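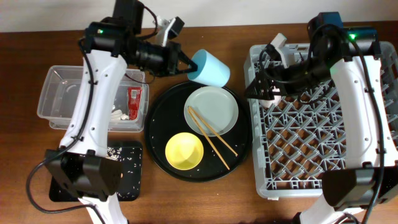
Washing-up night is back at the Giranine rooms

Last updated: 25/08/2020
14 comments | 17 shares

I popped into the Giranine rooms on Kocsis Street this week to see how the new washing-up sessions are getting on, and I came home with rice on my sleeve and a sudden urge to sort out my own kitchen!

Mitra Asadi started the sessions for people moving into their first flat (mostly students, though there was a chap in his sixties when I went) and she's very firm that it all begins at the table. Before anything goes near a sink you scrape, you stack and you get the bits into one place. She uses a round black tray for it, with a pale green plate and a yellow bowl on top, chopsticks and all, and lets the rice fall where it likes. Then the light blue cup gets tipped out, and off it goes to the rack.

I had words with her about that rack, as mine at home is a wire horror that eats teaspoons. Hers is light grey plastic with a lattice base, and it's big -- it takes up much of the right half of the table. Worth it, she reckons, if you've got the room. There's a clear plastic bin for the odds and ends too, and I was pleased to see a tube of toothpaste in it, just like the box on my own windowsill.

Rice is the thing everybody grumbles about. It gets on the mat, it gets on the tray, it sticks to your elbows. Mitra's advice is to leave it until it dries and then shake the mat outside, and never to rinse it down the plughole. Svend Frandsen, who looks after the plumbing in the building, nodded very hard at that bit. The last blocked drain cost them £2640 -- ouch.

Sessions run until November and there are 12 places on each one. It's free, but you do need to put your name down at the Grolta shop next door, and bring your own tea towel (I forgot mine and had to drip).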